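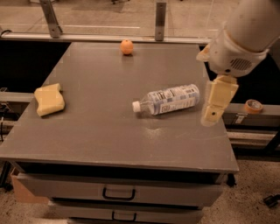 Figure 4-1. Tabletop with three practice objects, seen from the head camera. The gripper is empty and stands over the right side of the table.

4. First tabletop session

This chapter explains how to prepare the table, how to check the view of the head camera and how to make the first pick with the Brevatum arm kit. Please finish chapter 3 (mounting and power) before you start. If the status light on your control box is still blinking amber, go back to section 3.7 and repeat the homing.

Plan one hour for the first time. Later, when the settings are saved, the same work takes only some minutes.

4.1 What you need

– The arm, mounted and homed
– The control box with Ziltel software, already connected to your computer
– A flat table which the gripper can reach without full stretch of the arm
– Practice objects (see 4.3)
– A soft cloth
– One second person, for the first session only

The second person stays next to the stop button. He or she does not need any training, but must know which button it is and must be able to push it without walking.

4.2 Preparing the table

1. Push the table to its working position and lock it, if it has wheels. The table must not move when you lean on it with one hand.

2. If your table is on a cabinet, close all drawers fully. A drawer which is open by two fingers will not be seen by the head camera from above in every case, and the gripper can hit the front of it on the way down.

3. Wipe the top with the soft cloth. Small scuffs and pale marks on the surface are allowed. They do not disturb the detection, and you do not need to polish them away or to cover the table with paper.

4. Remove everything from the top that is not part of the exercise. Tape, tools and pens can stay on a shelf or rail next to the table, as long as they are outside the work zone you will draw in 4.5.

5. Look at the cables. No cable may lie across the tabletop. A cable which hangs at the side must have enough distance from the arm in all directions.

Note: A matte gray surface gives the best result. Glossy white tables make strong reflections under ceiling lamps. If you only have a glossy table, switch off the lamp directly over it and set Exposure to Low in the camera menu.

Caution: Do not use a glass table. The software can take the floor below for the surface, and the arm will then try to go down too far.

4.3 Choosing the practice objects

We recommend that you begin with three objects of different kind. The set in Figure 4-1 is the one we use in our own lessons: a small orange ball, a pale yellow sponge with wavy edges and a clear plastic water bottle with a white cap. You can buy such things in any supermarket, and it is no problem if yours have another color.

Ball. The ball teaches you about centering. When the fingers close a little beside the middle, the ball rolls away. Choose a ball with a matte surface. If it rolls by itself on your table, the table is not level, please see section 2.4.

Sponge. The sponge is the easiest one. It forgives wrong height and wrong force. Use it dry. A wet sponge gets heavy, and water drops can go into the finger joints.

Bottle. The bottle is difficult for the camera, as the clear part has nearly the same color as the table behind it. Lay it on its side and leave the label on. The software finds the label first and calculates the rest from it. A bottle without label is possible later, with the Clear Object option, but please not in the first session.

Caution: The bottle must be closed. Turn the cap tight by hand before every session, also when the bottle is empty.

Do not use in the first session: knives, scissors, glass, open cups, batteries, anything hot, or anything you would be sad to lose.

4.4 Placing the objects

1. Move the arm to Park with the button on the control box. Wait until you hear the brake.

2. Put the ball toward the far edge, with enough room that it cannot fall when it is touched.

3. Put the sponge flat on the left side of the table. It can lie at an angle. There is no need to make it parallel to the edge.

4. Put the bottle right of the center, on its side. In the figure the cap points to the left, toward the sponge. With this direction the fingers, coming from the right, meet the body of the bottle and not the cap.

5. Check the distances. Between two objects there must be room for the opened gripper and a little more. If you are not sure, hold your flat hand between them. When the hand touches both, they are too close.

Note: The start position does not have to be exact. The system looks again before each pick. We only ask for this arrangement so that your screen looks similar to the one in the manual, and our support team can help you faster.

4.5 Checking the camera view

1. Open the Ziltel software and choose View, then Head Camera.

2. Compare your view with Figure 4-1. You should look down on the table at a steep angle. The table fills most of the picture, and the gripper comes in from the right.

3. Make sure that the far edge of the table is visible. If it is missing, tilt the head up by one step (key U). If you see too much of the room behind, tilt it down by one step (key D).

4. Look at the gripper on the screen. Both fingers must be in view. When one finger is hidden, move the arm a little with the arrow keys until you see both.

5. Choose Work Zone and draw the zone by clicking on the corners of the table. Stay a little inside of the edges. Everything outside of the zone is ignored for picking.

6. Click Find Objects. After a few seconds a thin outline appears around each object, with a name such as Object 1.

If you see fewer outlines than objects, it is nearly always the bottle which is missing. Turn it so that more of the label looks up, and click Find Objects again. If you see too many outlines, check for strong shadows or for dirt on the surface.

Note: A transparent barrier behind the table is allowed and we recommend it when people walk there. Keep it behind the far edge and never inside the work zone. The floor seen through the panel has no influence on the detection. Clean fingerprints from it from time to time.

4.6 Setting the gripper force

Force is set with a value from 1 to 100. The factory value is 51, and this is right for most household things. For the first session use these values:

Ball: 51
Sponge: 30
Bottle: 40

With the value 51 an empty thin bottle can be pressed in and make a loud crack. This does not hurt the gripper, but people get a fright, and the label can come loose.

Caution: Never put your hand between the fingers to feel the force. Use the sponge for it.

4.7 Making the first pick

1. Ask the second person to stand at the stop button.

2. Set Speed to Slow. The software will ask you to confirm.

3. Click on the outline of the sponge, then on Approach. The arm moves over the sponge and waits there with open fingers.

4. Look from the side, with your own eyes, not on the screen. The fingers must be over the sponge, one on each side of it. If they are not, click Back and repeat the calibration in section 3.9.

5. Click Pick. The gripper goes down, closes and lifts the sponge by the width of a hand.

6. Click Place. The sponge is put down at the same position.

7. Repeat steps 3 to 6 until you feel calm with it. Then go on with the bottle, and take the ball as the last one.

Caution: When an object falls or rolls to the floor, push Pause first and wait for the brake. Only then pick it up. Do not reach under the arm while it is moving – also not when it is slow.

4.8 If something goes wrong

The arm stops over the table and does nothing.
Read the message line at the bottom of the window. In most cases the target is too close to the border of the work zone. Move the object toward the middle and click Find Objects.

The fingers close beside the ball.
The head was moved after the calibration, maybe by a push. Do section 3.9 again.

The bottle turns when it is lifted.
It was gripped too far from its middle. Choose the outline, click Adjust and move the grip mark. A half-full bottle turns more easily than an empty one.

Message E7, "Finger not closed".
Something is between the fingers or in the joint. Switch off the power and look. Crumbs of sponge are the usual reason.

4.9 After the session

1. Move the arm to Park and switch off the control box.

2. Wipe both fingers with the dry cloth. No alcohol and no glass cleaner, the surface becomes slippery.

3. Save your settings under a name, for example Table1. You will need them in chapter 5.

The finger pads should be changed after 4000 picks. The counter is in the menu Service, and the replacement pads come from Prirnov in packs of 4. When you have changed them, set the counter to zero and repeat the force check with the sponge.

Questions about this chapter can be sent through the support form in the software, menu Help. Please add a screenshot of your head camera view and the text of the message line.

Chapter 4 text: Hậu Từ. Revised in June for software version 7.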